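I've had the Maglaya shelf for 7 months now, so I think I'm allowed an opinion. I bought it for the workroom after Janelle Barredo swore by hers, and because the old particleboard one had started leaning like it was tired of us.

Putting it together took me most of an afternoon. The uprights are fine, but the shelf clips go in one way up and the instruction sheet shows them the other way (thanks for that!). I did the bottom two shelves wrong, pulled them out, had a snack, and started over. Bring a rubber mallet. A regular hammer will chip the white finish, ask me how I know.

Once it's up, though, I love it! It's tall, it doesn't wobble, and it wipes clean with a damp rag. The listing says each shelf holds 200 pounds and I have never come close, even with all the paint cans on there. I didn't bolt mine to the wall since I didn't want to drill into the old brick, and I'd probably do it differently if I had little kids running through.

White metal against red brick looks so much better than I expected, too. The whole room feels brighter, though the tube lights get some of the credit.

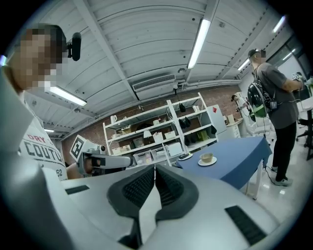

The workroom, with the white shelving back against the brick.

Gripes: the shelf edges are a bit sharp underneath, so wear gloves when you're lifting them in. The feet caps are cheap, and one split in the first month. I emailed Diranell, where I ordered it, and Ayodele Isah sent me 2 spares without any fuss, which bumped this up a star.

Four stars out of five. I'd buy another one if I had the wall for it.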